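6. Running the Bed-Making Demonstration for Visitors

This section applies to open-day and scheduled demonstrations of the Drimano two-arm unit in the bedroom bay. For unattended operation, see Section 9. Steps 1 to 7 are done before visitors enter the bay.

6.1 Preparing the bay

1. Check that the floor lock on the base is engaged. The lock indicator must show green on both sides.

2. Put the fitted sheet on the mattress by hand. The demonstration starts with the sheet already on. Do not run the sheet routine in front of visitors.

3. Lay one pillow on the sheet, long side parallel to the wall. Use a pillow in a loose, printed case. Plain white cases on a white sheet raise the number of missed grasps.

4. Start the controller and load the Uklow visit profile. The profile limits arm speed to 154 mm/s and disables the throw-flat motion.

5. Set the rest height of both grippers to 600 mm above the floor.

6. Open and close each gripper 2 times from the pendant. Look for finger rub or a slow return.

7. Press each emergency stop once and reset it. Write the result in the visit log.

NOTE: The visit profile is not kept after a power cycle. Reload it and repeat step 5.

CAUTION: Check the wrist camera cables before every session. A cable loop that catches on a gripper finger can pull the connector out of the camera during a lift.

6.2 Running the pillow lift

8. Bring visitors in and have them stand behind the floor tape. The operator stays within reach of the pendant.

9. Select PILLOW, then LIFT LEFT. The left arm approaches the underside of the pillow and raises it. The right arm moves out over the sheet with its gripper open.

10. Keep the thumb on the hold button during the lift. Releasing it stops both arms in place.

11. If the loose end of the case swings, wait for it to settle before selecting the next motion. The planner reads the pillow outline from the cameras, and a moving edge gives a poor estimate.
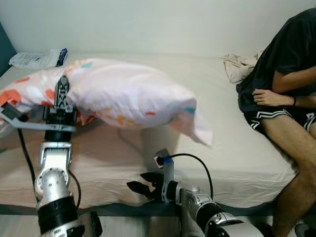 Lindiwe Adams asked on the review copy whether step 11 should give a fixed waiting time, as operators at the Lombardi site had been guessing and some moved on too early. She also wanted the hold button mentioned before the lift command, so that no one reads step 9 and presses first.

The waiting time depends on the case fabric, so no fixed value is given. Select the next motion when the outline on the pendant display stops changing. Step 10 will be placed ahead of step 9 in the next revision — until then, read both steps before starting.

12. Select PLACE. The left arm lowers the pillow and withdraws. Both arms return to rest height.

13. For a second run, put the pillow back by hand with the arms in HOLD.

6.3 After the visit

14. Park both arms and switch the controller to STANDBY.

15. Copy the run log to the site folder. The controller keeps 3,000 entries and then overwrites the oldest.

16. Wipe the gripper fingers with a dry cloth. Lint in the finger openings is normal with brushed cotton. Do not use compressed air near the wrist cameras.

Replacement fingers are ordered through Florkico — quote the serial number on the base plate.

Section revised 2025-11-14.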